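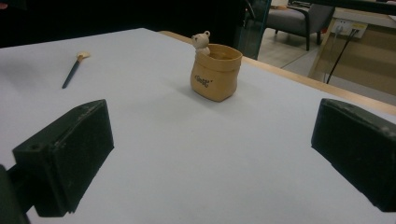
Attachment 1 – cup with bear, brush beside it on the table

Ticket: grasp planner drops cup mask
Opened by Amra Jurić, perception

Segmenter keeps merging the bear with the cup rim. Planner then gets one tall blob and puts the grasp on the bear's head. Seen in 30 of 300 replayed frames, all on the Vastero build. Old build fine.

Tried: higher mask threshold – no change. Turned off depth smoothing, slightly better. Shadow on the white table maybe adding to it, not sure yet.

Update, Stojan: frame 217 is the worst one. Brush not the cause, I masked it out and got teh same blob.

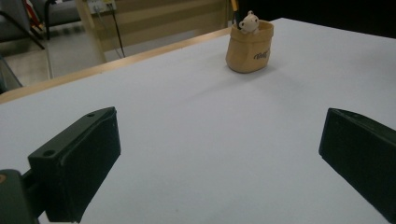 Attachment 2 – dark stick with yellow tip behind the bear

Update, Amra: with the stick the blob gets even taller, top of box runs off the image. Need to clamp box height before it goes to the planner. Patch in branch, Rimantas to reveiw. Leaving open.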